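Search news and releases
Enter keyword Search

Bilora publishes set-up and care guide for its Clurkden bench cell

Sandine, October. Bilora has released a set-up and care guide for the bench cell at its Clurkden workshop, where one robot arm works in a sloped tray. The guide covers how the tray is fixed down, how the arm's cables are routed, and what the operator checks before and after a run. It is free to download and runs to 8 pages.

The cell is small and has few parts. A grey tray with sloping sides is clamped at the edge of a bench, and the arm comes in from the right with a clear plastic gripper. Test pieces such as toy building bricks are placed on the flat floor of the tray. The slopes let a dropped piece slide back towards the middle, within reach of the fingers.
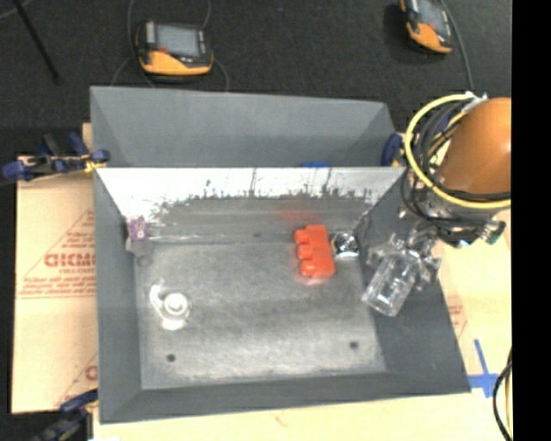 Most of the guide deals with the tray. It must sit square to the arm, and the bar clamps are tightened in turn, a little at a time, with a second pass once all of them have been done. Operators are asked to push the rim by hand at each clamp. If the tray moves at all, the arm's reference points have to be taught again. Blue tape on the table marks positions and should be replaced when its edges lift.

Cables have a section of their own. Bilora's workshop log shows that more than 900 hours of running were recorded before the guide was written, and the commonest fault in that time was a connector working loose near the wrist. The loops beside the upper housing need enough slack for the wrist to turn fully in both directions. The guide tells operators to move the arm slowly to each end of its travel after any cable has been touched, and to watch for pulling at the wrist.

The gripper fingers are treated as wearing parts. They should be wiped with a soft dry cloth and looked at under a lamp for fine cracks, mainly near the screws. A cracked finger is changed together with its partner so that both close evenly. Aubert, which supplies the finger sets, keeps spares at its Sandine depot and usually sends them out within 3 working days.

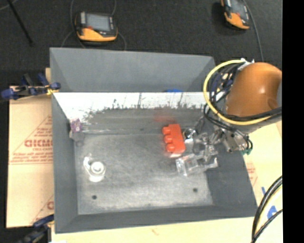

Scuffs and smears on the tray surface do not stop the cell from working, but a change in the surface can affect how a piece slides. The guide suggests a damp cloth only, with no solvent, and advises against repainting a tray between two runs that are to be compared. Fixings in the tray floor are checked by hand with the power off.

There is also a short page on restarting after a stop. The operator clears the fingers, looks over the clamps and brings the arm up at low speed before returning it to normal running. A blank log sheet is included for noting the date, the fault and any part changed.

Printed copies on coated card are being sent to the 185 workshops and training rooms on Bilora's mailing list. A second guide, covering a change of gripper on the same arm, is being prepared at Clurkden.

Notes to editors

Bilora builds and maintains small robot cells for workshops and training rooms. Its office is in Sandine and its workshop is in Clurkden. Requests for printed copies should be sent to the Sandine office.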